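The first thing I learned about Sumari is that it does not like to be in the sun. It stood on the table near my window in January, in the hard afternoon light, and it refused to find the edge of a napkin that any child could find. I pulled down the blind and it started to work. In the manual there is one line about this, on the last page, in smaller letters than the rest.

Sumari is a tabletop arm with a soft gripper, sold as a kit by Skendeo for people who handle cloth and paper in small quantities. Think of a person who sews cushion covers at home, or a bindery with two benches. It picks up one sheet or one piece, carries it over, and puts it down with the edge against another edge. That is all the basic kit does, and the company is quite open about it. The price is $1491, and for this you get the arm, the gripper, the base plate, a power supply, the software and 14 days in which you can send everything back.

I kept mine for the full trial and then for some time longer, with permission. I am not an engineer. I made curtains and table linen for a living before I began to write for magazines, so I know very well what a badly placed edge costs you later in the day.

## Putting it together

The box is heavier than you expect. Skendeo promises that the kit can be assembled in one evening, and for me it was one evening and the following morning. The arm itself comes in one piece. What takes time is the base plate, because the table must be really flat, and my table, I discovered, is not. I put folded card under two corners. The software noticed the slope anyway and asked me, politely, to try again.

The instructions are printed and also on the screen, and they do not always agree. In the printed version you fasten the gripper before you connect the cable. On the screen it is the other way. The screen is correct. With the gripper already on, you have to push the plug in with one finger from the side, and I have small hands and still it was not pleasant.

After this the arm has to learn your table. You move it by hand to the corners of the area where you want it to work, and you press a button at each one. I liked this part. The joints are smooth, they have a little resistance, and there is no rattle. When it is finished, the arm goes back over the same corners by itself, slowly, and you only watch.

## On cloth

I gave it easy things first: cotton squares, ironed, in one colour. Out of 100 squares it placed most of them as I would accept from a new worker in the second week. The ones it got wrong were wrong in the same direction, a little turned to the left. I wrote to Skendeo about it and received an answer the next morning, with a setting to change. After the change the turning was smaller. It did not disappear.

Linen was more difficult. A cut edge of linen lets go of its threads, and the software seems to want a line. When the edge has loose fibres it will sometimes choose the fibres and sometimes the cloth, and you cannot know before which one it will be. You can tell it to be more careful. Then it is slower, and with a big pile I lost my patience and did the rest with my own hands.

Silk I tried only once, with a piece I did not need any more. The gripper has two levels of pressure in the basic kit and the lower one was still too much for my taste. Skendeo sells a softer pair of pads, separately. I think they should be in the box.

With heavy wool, on the contrary, I have nothing to complain about. It picked up one layer every time I asked for one layer.

## On paper

For the paper tests I took the kit to Hudec, a small bindery on the ground floor of the old Florska mill, where they let me use the end of a bench for a few mornings. They make notebooks and boxes with coloured covers, and a lot of their day is the same movement again and again: a piece of covering material, a board, a line where the two must meet.

Smooth paper is where Sumari is at its best. It is slow, certainly. A practised person is much faster, and at the bindery they were kind enough not to say it too often. But the arm does not get tired before lunch and its last sheet is placed as well as the first one. Handmade paper with a torn edge brought back the same trouble as the linen. The software has an option called "rough edge" which draws an average line through the bumps, and you can shift this line a little with the arrow keys until you are satisfied. I used it often. I would like it to remember my correction from one job to the next, and at present it forgets.

The noise should be mentioned too. The arm is quiet, but the small fan in the power supply is not, and it runs also when the arm is resting. In a workshop you will not hear it. In a flat, in the evening, you will.

Any piece of work of this kind comes down to a narrow strip where one material stops and the next begins. A clean dark line between two colours is easy for everybody. A ragged blue edge against a white, textured surface asks for a decision, and it is in this decision that I trust my own eye more than the software.
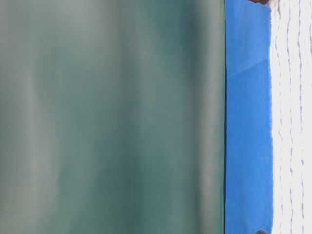

Čestmír Zelenak does not agree with me about the rough edges. In his opinion I ask too much from the basic kit, and a person who works with torn paper every day should teach the arm with samples from the beginning and leave the ready-made setting alone. He has had his Sumari since the autumn and says that four good samples were enough for his paper, "but they must be good, not the ones you have left over." He also thinks the price is fair, and there we are closer to each other.

I tried his method on my last morning at the bindery. I chose the samples slowly and showed them to the arm one after another, and the results on torn paper were better than before. On linen I saw no difference. Perhaps my samples were left-overs after all.

## Should you buy it?

If you work with smooth paper, ironed cotton or wool, and you have the same job for many hours, I think you can try it without much fear. Read the conditions for the return first: the box must be the original one, and it is large, so make some space for it behind a door. If your work is mostly linen, or every piece is different, I would wait for the next version of the software. Skendeo told me that it will remember the corrections for rough edges, but they did not want to give me a month.

The softer pads are listed under accessories, on the second page. Order them together with the kit and you pay the delivery only once.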